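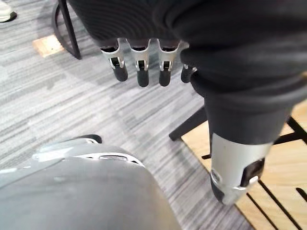 Carpet Wear and Cleaning in Shared Study Rooms
Student project report, Sturatdale College, Department of Building Studies

1. Introduction

Carpet is the most common floor covering in the study rooms at Sturatdale. It is quiet underfoot and cheap to lay, but it holds grit, and grit shortens its life. The project group was asked to compare two cleaning routines and to recommend one for the coming school year. The work began in September and was carried out in the Noteck and Baran buildings, where the rooms are of similar size and receive similar use.

2. Method

Seven rooms in each building were included. Rooms in Noteck were vacuumed every evening. Rooms in Baran were vacuumed on Wednesday only, for twice as long, with a brush head fitted. Both buildings used the same model of vacuum cleaner. The trial ran for 30 days.

At the start and end of the trial, members of the group pressed a strip of clear tape onto the carpet at the door, under a desk and beside the window. The strips were weighed before and after use. Pile height was measured at the same points with a steel depth gauge. Students using the rooms were invited to fill in a short form on noise, smell and general comfort, and 15 forms were returned.

3. Results

Tape strips from the doorways picked up more grit in Baran than in Noteck. Under the desks the difference was small, and beside the windows there was none that could be measured with the scale available. Loss of pile height at the doorways was 2 mm in one Baran room; in all other rooms it was too slight to record.

The comfort forms did not favor either building. Several students in Noteck objected to evening vacuuming during exam preparation – a point the group had not considered when planning the trial.

4. Discussion

Most of the grit enters at the door and stays there. Daily cleaning of a whole room therefore spends time on areas that hardly need it. The trial was short, and the Baran reading of 2 mm may reflect an older carpet, as the laying dates supplied for that building were incomplete.

5. Recommendations

The group recommends daily vacuuming of doorways only, with a full cleaning once a week outside exam periods. Longer entrance mats should be tested in the Botitz annex – its outer doors open directly onto a gravel path. Laying dates should be recorded for all rooms before any further measurements are taken.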